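Ticket: Left gripper drops out partway through recording
Project: Sirko, tabletop sorting set
Station: Cukberg 2
Opened by: Pascual Núñez
Status: Waiting on parts

We are collecting 300 episodes of tubes and small boxes being sorted between trays and bins. The first 100 saved fine. After that, 7 episodes came out with a flat line on the left gripper channel. Arm joints are logged normally the whole way through, and so is the right side.

The recorder gives no warning. It keeps writing the last gripper value it received, so the episode looks complete until you plot it.

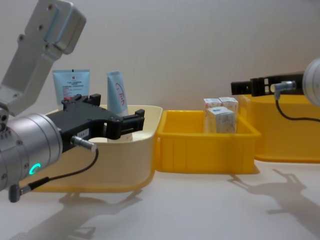
Tried so far:

Restarted the recorder and the arm controller. No change.

Reseated the cable at the gripper and at the arm end. The next two episodes were good, then the fault came back on a reach to the far side of the tray.

Moved the left arm by hand with the log open. The value freezes when the wrist is rolled most of the way over — same spot each time.

Swapped in the spare cable from Misstead. Could not reproduce the freeze after that, but the spare is too short for the full reach, so we can't record with it.

Reply from Plotska support: sounds like a broken conductor near the plug. Send the old cable back and we will ship a longer one. Please keep the bad episodes out of the training set.

Done. All 7 are tagged "gripper_stale" and will be recorded again. Leaving this open until the new cable is on — also asking for a check that stops the recorder when the gripper value goes stale.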